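### 3.2 Stichprobe und Erhebung der Rückfalldaten

Die Rekrutierung erfolgte über vier ambulante Suchtberatungsstellen des Trägerverbunds Gilard. Eingeschlossen wurden Erwachsene mit einer diagnostizierten Alkoholabhängigkeit, die eine stationäre Entwöhnung regulär beendet hatten. Ausschlusskriterien waren eine akute psychotische Störung, eine laufende Substitutionsbehandlung sowie unzureichende Deutschkenntnisse. Die Zielgröße lag bei 100 Personen. Wer vor dem zweiten Messzeitpunkt ausschied, wurde nicht ersetzt.

Konsumereignisse wurden mit dem Tagebuchverfahren Gasta erfasst. Die Teilnehmenden gaben jeden Abend an, ob und wie viel sie getrunken hatten, und schätzten ihr Verlangen auf einer fünfstufigen Skala ein. Als Rückfall galt jeder Konsum an mindestens zwei aufeinanderfolgenden Tagen; einzelne Trinktage wurden als Ausrutscher kodiert und getrennt ausgewertet. Insgesamt liegen roughly
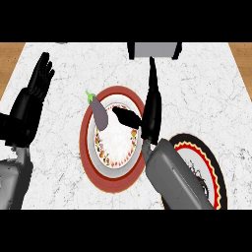
**Abbildung 4:** Simulierte Ansicht einer Tischfläche in Marmoroptik mit zwei Roboterarmen.

4000 Tagebucheinträge vor.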